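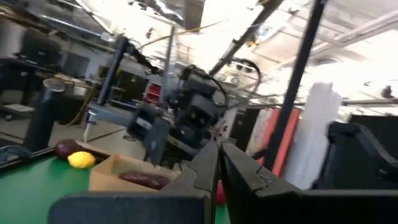 Carol Hebden wrote to us that her lemons go hard before she can use them, and she asked if a fruit box is really better than a bowl. We get this question often, so it comes first.

Is a box better than a bowl?
For most kitchens, yes. A low cardboard box lets you see everything and you can throw it away when it is stained. In a deep bowl the fruit at the bottom is forgotten. For lemons the box alone does not help much. If you will not use them within the week, put them in a closed bag in the fridge.

Which size do you sell?
We have 2 sizes at the Skedham shop. The small one is 300 mm long and the large one is 360 mm long. Both are 100 mm high.

Can I keep onions and fruit together?
Please keep them apart. Onions like a dry and dark place, and their smell goes into soft fruit. A plum beside an onion will taste of it.

Where do I put aubergines?
In a cool room, not in the coldest part of the fridge. Lay them flat in one layer and do not put anything heavy on top. The skin marks easily and the mark turns brown inside.

Must I wash the fruit before I put it in the box?
No, wash it when you want to eat it. If it came home wet from the market, dry it with a cloth first.

Do I need paper at the bottom?
One sheet of plain kitchen paper is enough. Change it when you see a spot. Newspaper is also possible, but the ink can come off on pale skins.

How long does one box last?
My own large box has been in use since January and it is still straight. A box that has become soft in the corners should go to recycling, if it is clean. With juice on it, we put ours in the compost.

Can I order for a school or a café?
Yes. Write to Tarek Bouazza at Plellum and say which size you need. Delivery to Entwistle and Ollano is possible, other places we must check first.

Last updated: June 2020
Shares: 14
Comments: 2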